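In Praise of the Shopping Basket

14 comments | 20 shares

My mother-in-law, Judite Sequeira, has never once in her life pushed a shopping cart when she could carry a basket. She is small and not young, and she will stand in the doorway of the supermarket with the whole row of carts lined up and waiting for her, and she will walk right past them and take a basket off the stack. I used to think this was stubbornness (and some of it is, she would tell you so herself). After eleven years of going to the store with her I have come around to thinking she has it right, and I would like to make the case for the rest of you.

Let me start with what a cart does to a person. A cart is a very large hole on wheels. You put a carton of milk and a loaf of bread in it and they look so lonely down there that you start feeling sorry for them, and before long they have company: crackers, a second kind of crackers, a melon. I once came home from a trip for eggs with a receipt as long as my arm, and I had to go back out in the evening for the eggs. I don't believe I am weak-willed. I believe I was pushing a hole and trying to fill it.

A basket talks back. You feel every can you add to it, first in your fingers and then in your elbow, and by the time you reach the cereal you are asking yourself real questions. Do I want this? Do I want it enough to carry it past the freezers? My neighbor Beatriz Godinho, who disagrees with me about nearly everything, kept her grocery receipts one October when she switched from a cart to a basket, and she found she was making more trips and spending less all the same. She still says it proves nothing, and she still uses the basket.

Now, I know the objections, because I've heard them in my own kitchen. What about families? Well, yes. If you are feeding four teenagers, take the cart, take two carts, and God bless you. What about a bad shoulder? Same answer. And there are things no basket was made for, like cat litter or a watermelon or the big sack of potatoes, and I'm not going to tell anybody to drag those around on principle. I am talking to those of us with one or two people at home who load up like we're expecting snow.

I also want to put in a word for what happens when you get the basket onto a flat surface, which for me is the best part of the whole errand. We have an old one at home, from a little market called Nwankwo that closed years back and let its regulars take the baskets when it went. It lives on top of our refrigerator. When Judite visits, she sets it on the table before we go out and puts the empties in it, the cereal box and the last of the coffee and whatever else we've run through, and that is the shopping list. There's no paper and no phone. You look at what is in the basket and you know what you're out of.

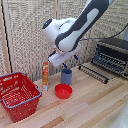 She learned this from her own mother, who couldn't read very well and ran a perfectly good household of nine people without writing down a word. I tried for a while to improve on it. I had an app, I had a magnetic pad on the refrigerator door with a pencil on a string, and every single week I would forget one or the other and stand in the aisle guessing. An empty box is hard to argue with. You can see the brand and the size, and you can see for yourself that it was the kind with raisins, which saves a good deal of discussion in our house.

The other thing I like is that it slows down the unpacking too. With a cart's worth of bags I used to shove everything into the cupboards wherever there was a gap, and then find three jars of mustard in the spring. With one basket on the table I take things out one at a time and they go where they belong, and it's over before the kettle boils.

So next time you're at the door with your hand on a cart, give the baskets a look first. Carry one for a month, and if you hate it, write in and tell me. Judite reads all the letters, and she has already started working on her replies.

14 comments
2858 reads

Related
The Case for Washing Up by Hand
Why I Gave Up on the Junk Drawer
What My Pantry Looked Like Before and After Lent
A Kind Word for Leftover Soup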